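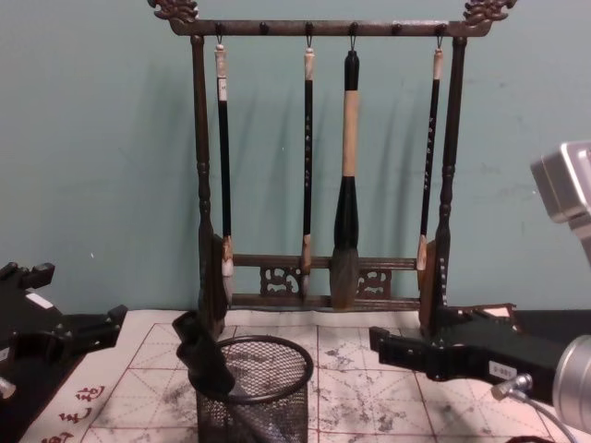 Studio assistant, calligraphy room (part-time)

Gestine is looking for a part-time assistant for its calligraphy room on Bautista Street. The job is 19 hours a week, afternoons and Saturday mornings, starting in April.

What you will do

Set out the practice mats with the red grid before each class
Wash the brushes after use and hang them on the dragon-head racks by their loops, tips down
Dust the racks, including the carved panels near the bottom
Tell the teacher when a brush is shedding or a loop is coming off
Check students in and answer the phone

You do not need to write well with a brush, but you should be careful with them. Classes have up to 6 students. Training is paid.

To apply, send a short letter and one reference to Dilek Ekinci, Gestine, 63 Bautista Street, by Tue 11 January. Letters can also be left at the front desk - ask for Genalyn Catacutan.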